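Hands, cables and a lot of patience
Posted Jul 7, 2023

I promised a few of you an update on Bensaid, which is what we ended up calling our simulated workbench (Prasert picked the name and won't say where he got it). We've been at it since February, and we finally have something I'm happy to write about: 466 saved examples of an arm being steered by a person around the same dark metal frame, over and over, with the yellow cable sitting behind it.

My part is mostly steering. I sit with the controllers, take a breath, bring the arm down, and try to move like somebody who knows what they're doing. Some days I do! Other days Ayanda looks over my shoulder and very kindly suggests lunch.
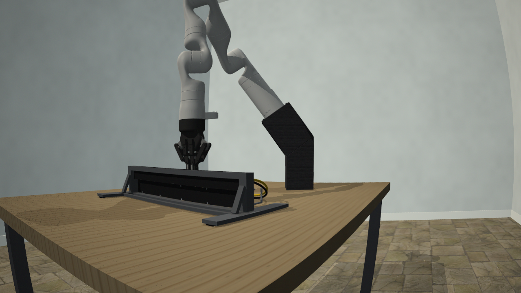 The thing I had to learn was to slow down near the top rail. When I rushed, the saved motion had little jerks in it, and the learner copied those jerks faithfully, bless it. Aiguo went back and threw out 23 of my early tries, and I sulked for an afternoon, and then I watched them again and agreed with every one.

We also change the starting pose between tries, a bit to the left, a bit higher, wrist turned a little. It's dull work, but a learner that has only ever started from one spot gets lost very quickly when you start it from another. Unathi keeps the list of poses in a spreadsheet with more colors than I can explain.

The other habit I've picked up is checking the view before I press save. Coming in from behind the frame, the fingertips can disappear below the top bar, and then whoever labels the try has to guess at what they're doing. I now look at a second view for those, and I leave a note when I'm unsure.

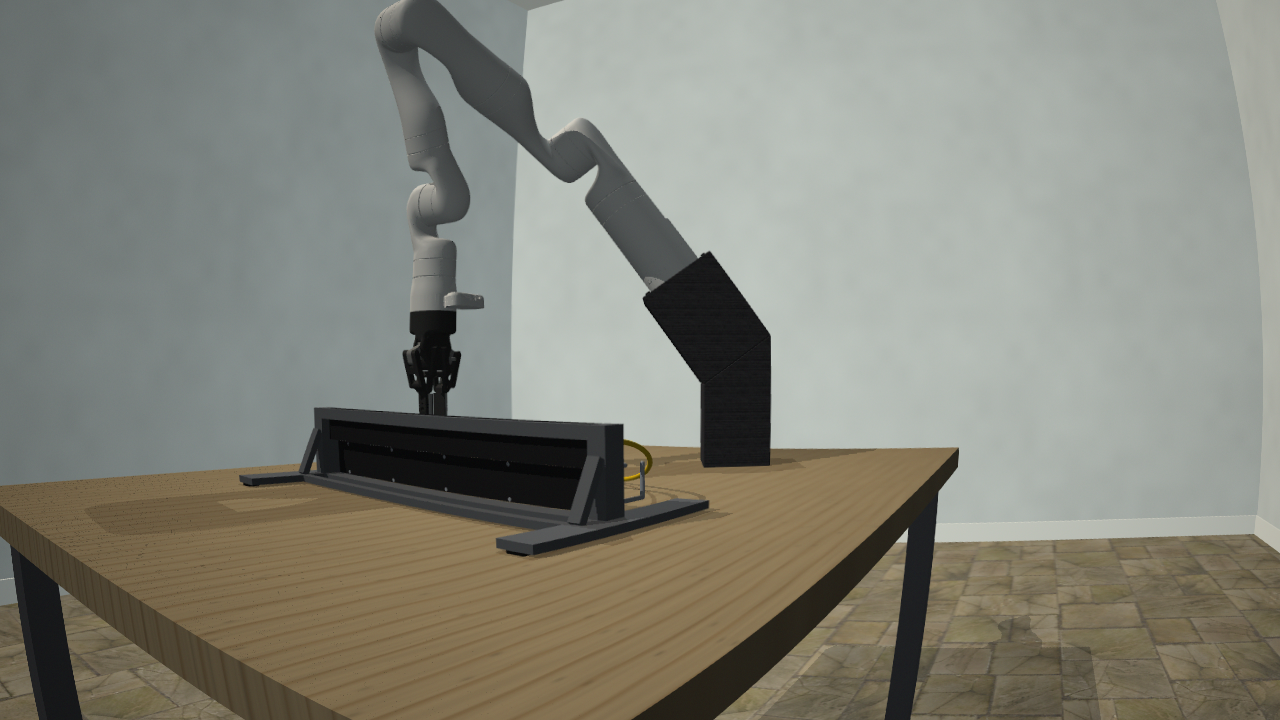
What's next

Dineo wants two more people steering, so the examples don't all have my habits baked into them. I'm all for it (my wrists are too). We have nine starting poses left on the list, and once those are done we'll train again from scratch and I'll post the results here, good or bad.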